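Kimton grippers get a tryout on our little arm

We've been swapping fingers on the printed arm again, and I'm having way too much fun with it! The question is pretty simple: does a ridged finger hold a small block better than a smooth one?

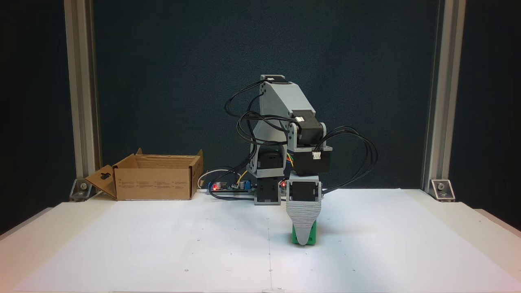 The gray finger with the fine ridges, down at the table with a green block.
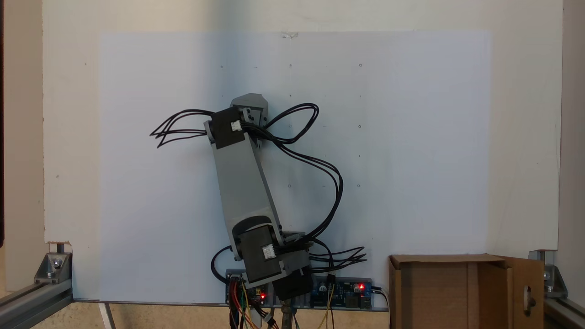
VARNSTEAD, January – So far the ridged finger is my favorite (sorry, Teodor). We gave each one 100 tries, and the ridged one dropped the block 17 times, while the smooth one lost it 30 times. Teodor Sjögren still thinks the controller is to blame and wants to rerun everything on the Fakir board, so that's up next.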